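Kevholm brings its small fruit box to home bedrooms and guest rooms

MEDIA RELEASE
For release 10th May

Kevholm, the home goods and fresh gift company, today announces the Minia fruit and bedding set, a new gift for households who are receiving family and friends to stay. The set joins a floral duvet cover, a pale pink bowl and a selection of fresh fruit in one delivery. It will be sold from the Kevholm warehouse store in Plurberg and by mail order to all addresses in the region.

The idea came from our customers. In many homes it is the custom to put fruit in the room of a guest before the guest arrives, so that a person who comes late from the airport has something to eat and does not need to look for the kitchen in the dark. Our customers told us they were buying the fruit in one shop, the bowl in another and the bedding in a third. They asked if Kevholm could prepare all of it together.

The fruit is chosen at the Shenoy packing house, which has supplied our gift boxes for many years. Each box holds orange fruit and green fruit, one red fruit with a good shine, and a handful of longans. The orange and green pieces are wrapped one by one in clear plastic. The red fruit and the longans travel without wrapping. Longans have a thin brown shell which is easily opened with the fingers, and they are a favourite of grandparents and of small children.

The duvet cover has a red ground with large white peonies drawn in dark blue, and small yellow blossoms between them. A checkered border in orange and red finishes the edge. Our design team wanted a strong colour which can sit beside softer ones, for example a pink fleece blanket or a pink pillow, and which also looks well against a grey headboard.
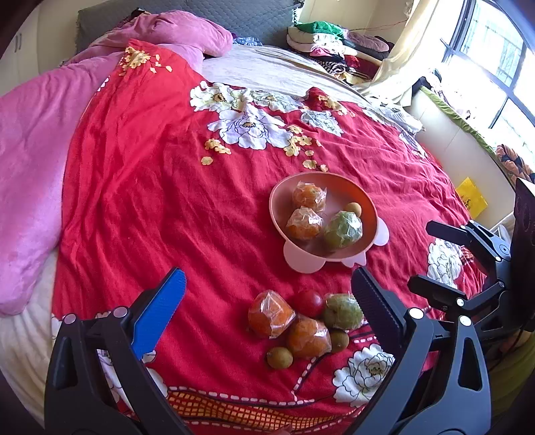
Fruit from the Minia set on the red peony duvet, with the pale pink bowl. Photo: Kevholm

The bowl is pale pink, with small rounded lobes along the lower rim. It is made for a modest quantity of fruit, and the rest can stay in the box until it is needed. We recommend that the bowl is placed on a bedside table or a tray once the guest is going to sleep. Please remove the plastic wrapping before eating and wash all fruit under running water. The bowl should be washed by hand with a soft cloth.

Before the launch, Kevholm offered the set to 200 households in Plurberg as a trial. The households used it for visitors of all kinds, among them parents, students coming home and one complete wedding party. Many wrote to us that they would like a larger share of longans, and this change is already made in the boxes now on sale. Some asked for a second colour of duvet cover. We are studying this request and hope to give an answer in August.

The first production is 2000 sets. Of these, 1546 are reserved for mail order and the others will be sold in the store. When the first production is finished, the duvet cover and the bowl will continue to be available separately. The fruit box can also be ordered alone, as a refill, by any customer who has bought the set.

Delivery of the fresh fruit takes 2 days from the packing house. Customers are asked to choose a delivery date when somebody is at home, and to keep the box in a cool place, away from direct sun. If a piece of fruit arrives damaged, the customer can inform our service desk and it will be replaced in the next delivery without charge.

About Kevholm
Kevholm sells bedding, tableware and fresh gift boxes for the home. The company has its office, warehouse and store in Plurberg.

Media enquiries
Kevholm Press Office, Plurberg. Samples of the Minia set and further photographs are available to editors on request.

- ends -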